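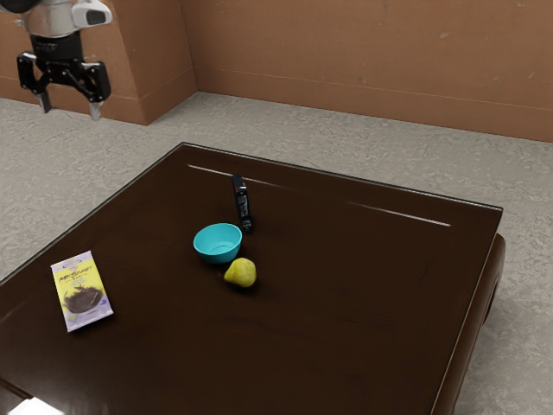
Gripper, open, well away from the big brown table (render)

So we finally moved everyone at Rornden over to Cleltano, the new document system, and I am wiped out! We had 2,604 files sitting on the old Prernard server, and I'd promised my boss it would all be across by lunch. Ha. The import stopped at file 448 and just sat there (a stray slash in a folder name, of all things).

After that it went pretty smoothly, except 126 people got the welcome email twice. Sorry, everybody! My inbox was a mess until May.

I still miss the old search box a little. But sharing a folder takes two clicks now, and I can open my stuff from home without calling the help desk. Next up is the Pumphrey office, and I'm checking the folder names first.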